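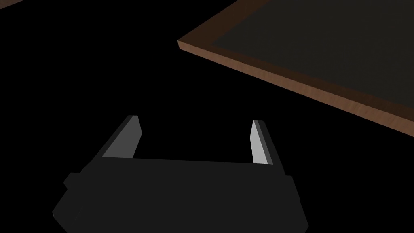 Pince à deux doigts, image de synthèse

Accueil | Le club | Sections | Calendrier | Contact

Tennis de table : la section jeunes prépare la rentrée de septembre

Le club de Closovico ouvrira en septembre un deuxième créneau pour les débutants, en plus de celui de la fin d'après-midi. Il est réservé aux enfants de 7 à 10 ans qui n'ont jamais joué en club. Le nombre de places est fixé à 20. Les inscriptions se font au bureau du gymnase Holroyd ou par courrier, avec le formulaire habituel et une autorisation parentale signée.

Les raquettes sont prêtées pendant tout le premier trimestre. Ensuite, chaque joueur vient avec la sienne. Les entraîneurs peuvent conseiller les familles sur le choix des revêtements ; inutile d'acheter du matériel de compétition pour commencer. Prévoir des chaussures de salle propres, un short et une bouteille d'eau.

Le groupe des 11-14 ans garde ses horaires. Les séances restent organisées en deux temps : travail au panier de balles par petits groupes, puis matchs courts avec montée et descente de table. Les joueurs qui veulent participer au championnat par équipes doivent le signaler à leur entraîneur avant l'été, et non au moment de la reprise comme cela s'est fait les années précédentes.
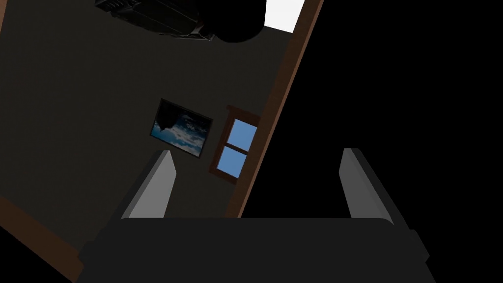
Les deux doigts de la pince, écartés

Tournoi Stasura

Le tournoi interne Stasura aura lieu à la fin du premier mois d'entraînement. Il comptera 5 tableaux, dont un pour les débutants, joué en deux manches gagnantes. Les parents peuvent s'inscrire dans le tableau de double, à condition de jouer avec un enfant licencié.

Côté budget, la vente de gâteaux et la tombola ont rapporté 1 835 euros. Le club en consacre 1 000 à l'achat de filets et de séparations neuves. Le reste servira aux déplacements de l'équipe minimes, notamment celui de Catalar, le plus long de la saison.
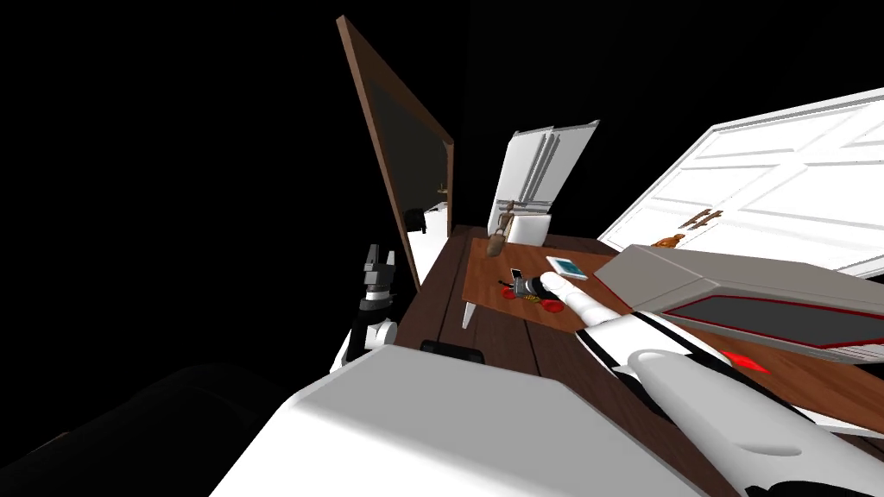
Dernière modification de la page : 2021-03-21

Les certificats médicaux se remettent avec le dossier complet. Les dossiers incomplets ne sont pas mis en attente et la place est proposée à la famille suivante. Pour un essai gratuit, se présenter dix minutes avant le début de la séance, en tenue.

Partager cet article | 5 partages | 0 commentaire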